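Stop buying the finished robot. Seriously. Everyone at our shared workshop wants the closed box that works on day one, and then it breaks in June and they stand there waiting on a support ticket.

We went the other way. Two arms, a plain table, lab plastics, our own code. The pouring job alone has eaten 300 hours and I'd do it again - most of that was learning, which a box won't sell you.
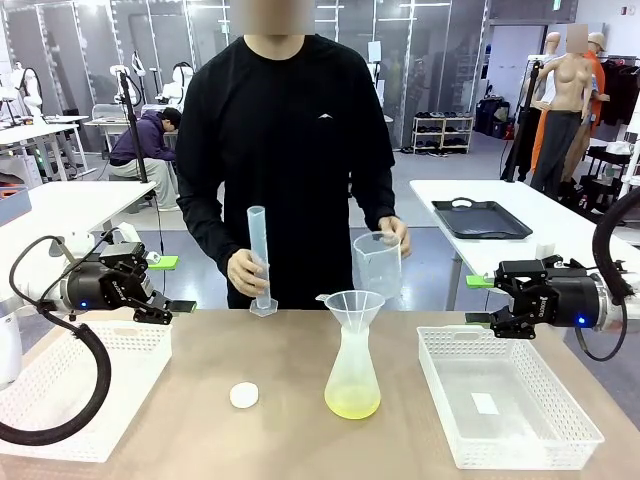 Cylinder, beaker, and the flask with the funnel in it, between the two grippers.

Hường Vương says I'm being a snob and that people have jobs. Fair. But she rewrote the Melden grip routine herself, at 2 in the morning, becuase she could get at it. Try that with a sealed unit.

Cost? Yes, it hurts. So does 2000 a year for a licence you can't look inside. Build it badly first. Then fix it - teh fixing is the part you keep.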